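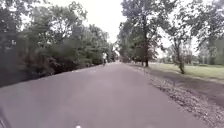 Kimetti Path Set - README

Camera recordings from the path-following project of the Kimetti student robotics club. The robot is a small wheeled rover that has to stay on a paved park path and slow down for people and bikes. The club collected this set to train and check its path model, and it is shared so that next year's team does not have to start over.

Contents

The set has 576 still frames, pulled from 7 drives. Each drive has its own folder, named by drive number. Inside each folder:

frames/ - color stills, in the order they were recorded
masks/ - one label mask per still
drive.csv - wheel speed and steering angle for each still
notes.txt - what the driver wrote down after the run

Keep the folder names as they are. The training script reads the drive number from them.

How it was recorded

All drives were done in daylight with a student walking behind the rover holding the stop switch. Steering was by hand controller. The robot never steered itself while recording, so the steering values in drive.csv are a person's choices and should be treated that way. The camera is fixed to the front mast. Part of the robot's own body shows in the lower left corner of the view. Mask it out before training, or the model will learn it as an obstacle. The script crop_body.py does this.

Stills were picked from the recordings by hand. We dropped long stretches where the rover was parked and kept more of the stretches with bikes or walkers.

Labels

There are 6 classes:

0 - paved path
1 - loose edge (gravel, fallen leaves, bare ground)
2 - grass
3 - shrubs and trees
4 - person or cyclist
5 - everything else, including sky and the robot itself

A cyclist and the bicycle are labeled together as one shape. Far-off riders are labeled even when they are only a small figure, as long as the labeler could tell what they were. Small marks on the pavement, such as paint spots or bits of debris, count as paved path.

Labeling was done in Flarodier on the club laptops. Each mask was drawn by one student and checked by a second. When the two disagreed about where the pavement stopped and the gravel started, the checker's line was kept. Expect that border to be uneven from one drive to the next. It is the weakest part of the labels.

Suggested split

Drives 1 to 5 for training, drive 6 for tuning, drive 7 for testing. Please do not shuffle stills across drives. Neighboring stills look almost the same, and our first test scores were far too high before we caught this.

Known problems

- Overcast light is common and the sky often comes out nearly white. Models trained only on this set do poorly in strong sun.
- Deep shade under shrubs is sometimes labeled as shrubs right up to the pavement, even where a thin strip of dirt is there.
- In drive 3 the steering sensor came loose. The last 160 rows of its drive.csv have steering stuck at zero. The stills and masks for those rows are fine.
- There are no night drives and no snow.
- Distant cyclists are easy to miss. Our own model misses most of them until they are close, and we have not fixed that yet.

Using it

Run check_set.py first. It makes sure every still has a mask and prints the name of any that does not. Then run train.py with the path to the top folder. The default settings fit on the lab desktop - on a laptop, lower the batch size.

The Vogler controller branch expects masks with only three classes (path, person or cyclist, other). Use merge_labels.py to make those. It writes to a new folder and leaves the originals alone.

Sharing

Free to use for classes, clubs and student projects. Do not try to identify anyone who was on the path. If you find a wrong label, open an issue with the drive number and file name. Label fixes are done at the Wednesday meeting.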